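Two-section gray bin from Proltilier, after one year of use
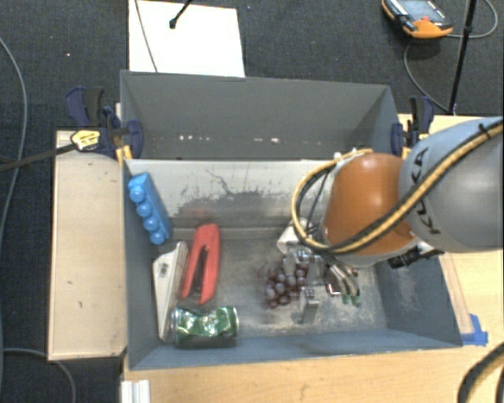
Fondico Workshop -- Storage and Benches Team

I am writing this review for people who need a big open bin on a table and cannot decide between the deep model and the divided one. We bought the divided one, in gray, and it has stayed on the same light wooden table since last May. Small things go into it all day: toy blocks, grapes, and whatever else the table needs that week.

First, the shape. There is a large section in front and a second one behind it, with a tall wall at the back. I like this wall very much. Before, we had a low tray from Clotutow, and things rolled over the back side and fell behind the table. With the Proltilier this has happened maybe one time.

The sloping panel between the two sections is the weak part. It is pale, so every mark is visible on it, and ours now has a dark scuffed patch and thin lines in the middle that look like cracks. When I pass my finger over them I feel almost nothing, but they are not nice to look at. The floor of the front section also has many scratches, mostly to the right and in the lower middle. If you want a bin that looks new after a year, please choose another one.

Cleaning is easy in front and less easy behind. The rear section is in shadow, and small white specks stay there until somebody comes with a lamp and a brush. I do it on Saturday. I use warm water with a little soap and a soft cloth for the corners. A hard sponge makes new scratches, I tried.

The size is good for mixed things. A bunch of grapes and a bright blue block can lie in the front section with free floor between them, and you see quickly what is where. For very small parts, like screws, I would take the Đinh box with the lid, because in this one they go to the corners and stay there.

The price was 100 with delivery, and we waited 27 days for it. The seller answered my letter in 2 days, very polite.

I give four stars from five. One star less is for the panel -- I hope they will make it darker in the next version.

Teodor Lungu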